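Workshop notebook, Denholm Apartments
September, first entry since the boiler man left

Started at 7.40 with coffee and the key safe, in that order. The key safe on the Escobar Street side has decided it likes every code except the one we give to guests. I tried it 10 times with the right code and it opened four times. Then I tried the old code, the one we retired in spring, and it opened first go. Réjean says this is character. I have ordered a new one.

Kettles next. We have had three complaints about the kettle in flat 4, all saying it switches off early. Descaled it, boiled it, stood over it with a watch. It switches off when the water boils. I think the guests are used to the old one, which never switched off at all and took the underside of a shelf with it. Left it in place. Jaqueline wants to put up a small card explaining kettles and I have asked her to wait a week before we go down that road.

Bed trial. The two Joletti mattresses have now done a full summer, one in flat 2 and one in flat 6. Flat 2 has a dip on the window side. Flat 6 is as flat as the day it came, but flat 6 has also had the single travellers and the lady who slept on the sofa by choice, so I would not call it a fair test. Have swapped them over. Turn both head to foot at the next long gap and write down which way round they started, which we failed to do last time, and the time before.

Drains: shower in flat 3 slow again. Took out 174 grams of hair, weighed on the kitchen scale (not the guests' kitchen scale, before Yareli asks). This is a record for one flat and I am oddly pleased. Fitted the finer trap. If it blocks in under a month, go back to the coarse one and accept what we are.

Washing. Apolinar ran the whole towel stock through on the Madoron powder at the lower setting. Result so far: whites are fine, the bath mats smell faintly of pond. He says dry them longer. I say the dryer already runs long enough to heat the street. We agreed to try two loads each way and let Brisa do the sniffing, as she doesn't know which is which and has no stake in the powder.

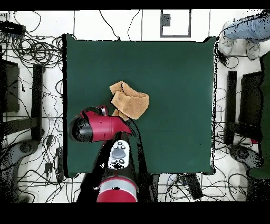

Brisa's verdict, taken at lunch: pile A smells of nothing, pile B smells of nothing, her sandwich smells of powder. Not the clear answer I was after. Repeat with bath mats only, and away from food.

Meter reading for the laundry room, 3,061 at noon. I am writing it here because the last one went on the back of a delivery note and the delivery note went wherever they go. Next reading at the same hour, before the dryer goes on. Apolinar has been told. Apolinar has also been told about propping the laundry door with the fire extinguisher, and there is now a proper wedge on a string.

Wifi. The guest in flat 5 reports it is "strong but sulky", and I have to admit I knew what he meant. Moved the box from behind the television to the top of the wardrobe and the film played right through. It looks dreadful up there. Yareli suggests a basket over it. Check the box doesn't get too warm under a basket before buying six baskets.

Hairdryers: one dead in flat 1, fuse only. One in flat 6 dead properly, smells like a bonfire, binned with the flex cut off so it can't find its way back into the cupboard. That cupboard has a habit of handing things out again.

Iron in flat 2 leaks from the steam button. Two people have now written "iron leaks" on the fault sheet and one has written "iron fine". Same handwriting for two of the three. No further comment.

To do:
New key safe, fit and test with the code in the guest letter, not from memory
Heat test under basket, an hour at least
Bath mats, second sniff
Ask Denholm office who pays for mattress number three
Flat 3 drain, look again before the family of five
Find the long screwdriver. Réjean had it last. Réjean says I had it last.

Stopped at 5.15. Found the screwdriver in my coat.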